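Todix Overhead Tether Kit for Walking Robots

Wundia Supplies > Robot rooms > Tethers, hooks and cable care
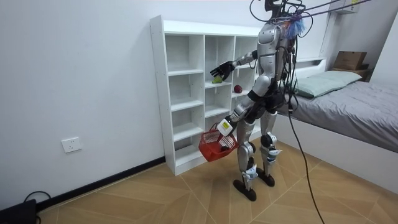 Shelf-picking on the tether, basket in the right hand, left hand over the green fruit.

Product code: 3082
Price: £357 (kit), £94 (spare line set)
Stock: in the Wundville shop, or posted out from there

Hello! I'm Pierina, I look after the robot room section at Wundia, and this is the page I get the most emails about, so it's long. If you only want the box contents, scroll down. If you're setting up your first proper practice room, please make a cup of tea and read the lot, and then come back and read the bit about cables again.

The Todix kit is a set of lines that go from your robot's upper back to a fixing high up in the room. When the robot is walking or standing well the lines do next to nothing. When it trips, or somebody loads the wrong walking settings at ten to five, they hold it up long enough for you to get to the stop button. I've sold three other makes over the years and this is the one I kept, mostly for the clips, which you can do up with cold fingers.

What's in the box

- Lines, already cut and stitched, with a clip at both ends
- Back bar with four clip points (bolts to the upper back, please check the fit list before ordering)
- Ceiling plate and wall plate (you'll use one or the other)
- Cable sleeve, long
- Cable ties, the reusable sort
- A laminated rules card for the door
- Logbook, paper, with a pencil loop

What isn't in the box

Ceiling bolts. I know, I know. Ceilings are all different and I'm not going to guess at yours. Ask a builder, and ask them to write down what they used. The stop button isn't in the box either, that's the Piras one further down this section.

Who it suits

Anyone running a full-height walking robot indoors in an ordinary-sized room. Plenty of our customers are practising household jobs now, so the rooms have beds and shelves and so on in them, and a big steel gantry on wheels simply doesn't fit. A fixing up in the corner or on the ceiling leaves the floor free. If you've got a warehouse, buy the gantry (page 751 of the big paper catalogue, or ring me).

It isn't meant for lifting a robot off the floor. The lines will take a stumble. They are not a hoist, and hanging the robot from them overnight will stretch the stitching, and then I'll get an email.

The house rules

This is the part people print out. The rules started as my own scribbled list and got better when Giorgia Villa went through them with a red pen. She trains operators, and she threw out about half of what I'd written. What's left is what we use in our own demo room. It doesn't replace your robot maker's manual or whatever safety rules apply where you live, so read those first, and where they're stricter than mine, follow them.

1. Clip on before power on. Clip off after power off. No exceptions for "I'm only checking one joint".

2. One person holds the stop button and does nothing else. If you're also driving, or also filming, or also on the phone, you aren't holding the stop button.

3. Set the line length with the robot standing straight at the place where the work happens. Standing under the fixing tells you nothing about what the lines do over by the shelves. Then walk it to the far end of the job and look again.

4. Feet stay out of the circle. Work out how far the robot can reach with its arm straight, add a good stride, and put tape down. When it's powered, people stay behind the tape.

5. The power cable has its own route. More on this below, it deserves it.

6. Start with an easy load. A light basket and soft or unbreakable things on the shelf until the reach is reliable. Fruit is fine and you can eat it afterwards (wash it).

7. Shelves get fixed to the wall. A tall, light unit and an arm pushing at it are a bad pair, and a tether won't stop furniture coming down.

8. Anything odd, you stop. A noise, a shudder, a line that's gone tight when it shouldn't have. Write it down before you start again, even if it's just "funny click, left hip, 11.40".

9. Lines get looked at every session and replaced after any real fall. That means a proper drop with the full weight caught. If you're arguing about whether it was a real fall, it was.

Cables, my favourite subject

Two things come off the back of a robot in a tethered room, the lines that hold it and the cables that feed it, and people treat them as one bundle. Please don't! The holding lines go up and want to be fairly taut. The cables want slack, and they want to go down and away behind, well clear of the heels. If you tie one to the other, the first stumble puts the whole weight of the robot through a plug.

The long sleeve in the kit is for the bit of cable that crosses the floor. It makes it fatter and easier to see, and a foot is less likely to land on it and roll. Lay it behind the robot, never across the front, and lead it out on the side you're standing least. If the job involves turning round, do one slow full turn with somebody watching the sleeve and nothing but the sleeve. You'll learn more from that one turn than from the whole manual.

I'd also keep chargers, boxes and anything with its own lead against the wall and outside the tape. Easy to say, and I still find my own bag in the circle every few weeks.

Setting up for reaching and shelf work

Reaching jobs look gentle next to walking and that's where people get casual. An arm held out in front moves the balance forward, and if the other hand has a basket in it you've got weight at two different heights. So:

Have the robot face the shelf square on, feet slightly apart, before the arm comes up.

Start with the middle shelves. The low ones mean bending and the top ones mean the arm goes high, and both pull on the lines in ways you'll want to have practised.

Keep the basket hand low. Baskets with open sides are good for this as you can see what's gone in without leaning over the tape.

Check that the line doesn't cross the shoulder when the arm's up. If it does, move to the outer clip points on the bar.

Nobody tidies the shelf while the robot's powered. Stop, swap the items, step back, carry on. It adds a minute each go and it's the rule people break most.

Fitting

Allow a morning. The back bar is quick, the plate takes the time. Samuele Russo does our fitting in and near Wundville and he'll come and look at your ceiling before you buy if you send me a couple of photos and the room size. He's booked up through August, so get in early for that.

Once it's up, pull-test it with a dead weight before the robot goes anywhere near it. Use sandbags. Write the test in the front of the logbook with the date and who did it. Then test again if the plate's ever been moved, painted over or had a shelf put up next to it.

Things customers have asked me

Can I use one line? No. With one line the robot spins when it goes over, and the arms go with it.

Does it get in the way of the cameras? It can do, if yours are up high. Cormac Ó Flaithearta, who bought two kits for his teaching rooms, moved the fixing into the corner and ran the lines in at an angle, which sorted the view out for him. Angled lines pull sideways a bit in a fall, so leave more room on the corner side and do the sandbag test in that direction as well.

Can I cut the lines shorter? Please don't, the stitching's the strong part. There's a slider. Use the slider.

Will it work with a carpet? Yes, but the sleeve drags more. Hard floors are nicer for everyone.

Do I still need it once the robot's good at walking? I'd say keep it on for anything new. New job, new software, new shoes on the robot, new person on the controls. Guido Carbone in our workshop takes his off only for jobs he's run many times with the same settings, and he keeps his hand on the button the whole way through.

Looking after it

Wipe the lines with a damp cloth. No sprays, no fabric softener (somebody did). Keep them out of strong sunlight when they're not in use. Run your fingers down each one before every session and feel for fluff, stiff patches or a stitch standing up. The clips like a tiny drop of oil now and then, on the hinge only.

The logbook's got a page for each line. If you've lost yours I can send another for the cost of the stamp.

Delivery and returns

Posted in one flat box. You can send it back unused within a month. I can't take back lines that have been clipped to anything, even once, even if you were very careful, and I hope you can see why. Back bars and plates I can usually swap if you've ordered the wrong fit, just drop me a line first so I know it's coming.

Often bought with this

Piras hand-held stop button, with wrist loop
Floor tape, yellow, wide
Todix spare line set
Sandbags, empty, pack of six (fill your own, the postage is terrible)

Questions to Pierina at the shop, mornings are best.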